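About Fitcombe

Fitcombe is an independent centre for children and young people who stammer. We provide assessment and therapy for those aged between two and eighteen, advice for parents and carers, and training for the school staff who work with them. The centre is run as a charity and is governed by a board of trustees.

Our history

The centre began as a parents' support group meeting in a church hall in Ostermann Road. Families who had been given a place on a long waiting list wanted to know what they could do at home in the meantime, and two speech and language therapists offered their evenings to answer them. The group became a registered charity after 4 years and moved to its present building, Ikeck House, the following December. The name Fitcombe was kept from the original newsletter.

We now employ 23 staff, of whom the majority are qualified therapists. In a typical year we see around 200 families.

Our approach

Stammering usually begins in early childhood, often at a time when speech and language are developing quickly. Many young children who stammer will go on to speak fluently. Others will continue to stammer into adult life, and for them the aim of therapy is to be able to say what they wish to say, to whom they wish, without undue effort or fear.

For children under 7 we work chiefly through the parents. Sessions look at the pace of conversation at home, at turn-taking between brothers and sisters, and at how adults respond when a child is stuck on a word. Older children take part in individual or group therapy, and help to set their own goals. Teenagers may refer themselves and may attend without a parent if they prefer.

We do not promise a cure, and we ask families to treat with caution any service that does. Progress is reviewed with the family at the end of each block of therapy.

Working with schools

A child who stammers may know the answer and choose not to give it. Reading aloud, answering the register and oral examinations are common sources of worry, and small changes to each can make a considerable difference. Our schools programme, Trukus, offers a half-day course for teachers and teaching assistants, followed by a visit to the school. With the family's consent, a therapist will also help staff to prepare a written plan for an individual pupil.

Trukus is open to primary and secondary schools throughout the county. Places are free to maintained schools, and a charge is made to independent schools according to their size.

Your first appointment 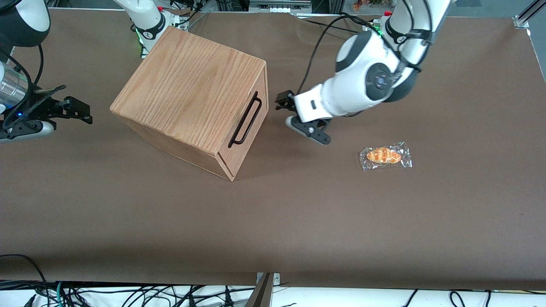
The first appointment lasts an hour and a half and is attended by the child and at least one parent or carer. We ask about the child's early development, when the stammer was first noticed and how it has changed. The therapist then spends time playing and talking with the child, and will make a recording if the family agrees. With younger children, much of the talk comes from describing everyday things: a plain wooden box with a black handle on its side can lead to a good deal of guessing and storytelling, and allows the therapist to listen without putting direct questions. A written report is sent to the family after the appointment, and to the school or nursery where this has been requested.

Referrals and fees

Families may refer a child directly. We also accept referrals from general practitioners, health visitors, schools and other therapists. The initial assessment is free of charge. A contribution is requested towards therapy, and a bursary fund is available to any family for whom this would be difficult. Applications to the fund are treated in confidence and do not affect a child's place on the list.

Governance and safeguarding

The trustees meet each term and publish a report and accounts every year. All staff undergo enhanced checks before appointment and receive safeguarding training annually. Copies of our safeguarding, complaints and data protection policies may be obtained from the office at Ikeck House.

Page last reviewed: 3/30/26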